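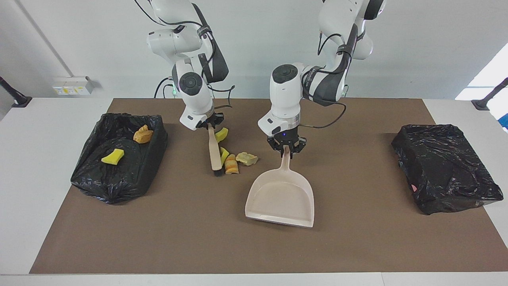

*Photo: Bastien Marty / Fikthorpe Robotics Club*

Our club should stop chasing harder tasks and spend the whole of next season on sweeping.

I know how that sounds. When we voted in September, the other choice was stacking cups, and stacking cups looks good at an open house. Sweeping sponge scraps into a dustpan looks like a chore. Several members said so, and one of them left for the drone team.

But a brush and a dustpan make both arms matter. One has to hold the pan at a useful angle while the other moves the bristles, and each depends on where the other one is. The scraps are different sizes and don't slide the same way. A cup can be modeled in an afternoon. I have yet to see a student model a torn piece of sponge.

The Prumance regional rules give a team 5 minutes and 50 points for cleanup, out of 181 for the full course. Most teams skip it and practice the sorting round. We scored 39 on it this spring, and I think we lost the rest on pan angle – the lip kept lifting off the mat.

There is a fair argument against me. New members want variety, and a year on one task could bore them. Bastien would rather split the club in two, with half on sweeping and half on the Le Goff drawer challenge. I think we are too small for that, and we only have the Lusinine lab two evenings a week.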